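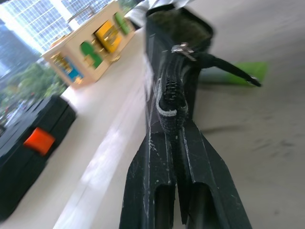 I've been mending things for people in Brirstead for years, and I'm very pleased to say that from September I'll be doing it under my own roof. Ghumman Repairs opens its doors on Irby Lane, and it'll be a proper walk-in shop for bags, coats, tents and anything else with a seam in it. Zips are what people ask me for most, so they get the front counter. A black fabric pouch with a silver slider on it is just the sort of small job I love, and far too many of those end up in the bin when the rest of the bag has years left in it!

If you've used my stall at Trurasstead market, you'll know how it works. You bring the thing in, I have a look, and I tell you there and then what it'll cost. Small repairs start at £2 and I've set a top price of £99 for anything that fits on the bench – that covers the big rucksacks and the waxed jackets, linings included. Tents are priced by the panel because they vary so much (and because I have to clear the whole floor to do one).

Last year the stall took in 583 repairs, and by the summer I was carrying bags of work home on the bus. The shop gives me room for a second sewing machine, a decent cutting table and a wall of thread, which I've been filling rather too happily. I'm also keeping a drawer of odd sliders and pulls, so if you've got an old suitcase going to the tip, please drop it in first and I'll strip it for parts.

To say hello, the first 100 people through the door can have a slider changed free of charge, one item each. There's no need to book for that. Longer jobs will usually be ready within a week, and I'll text you when they are.

I'll still be at Trurasstead market in the mornings once a month, so nobody over that way has to make the trip. Evening mending classes should start before Christmas. They'll be small groups, beginners very welcome, and you can bring your own disasters to work on.

The shop will open at 9am and close at 5pm. Press are welcome to call in at any time, and I'll put the kettle on.

Recent news
Trurasstead market stall: new winter hours
How to wash a waxed jacket (please don't)
Wanted: old suitcases and broken rucksacks
Irby Lane shop: progress on the paintwork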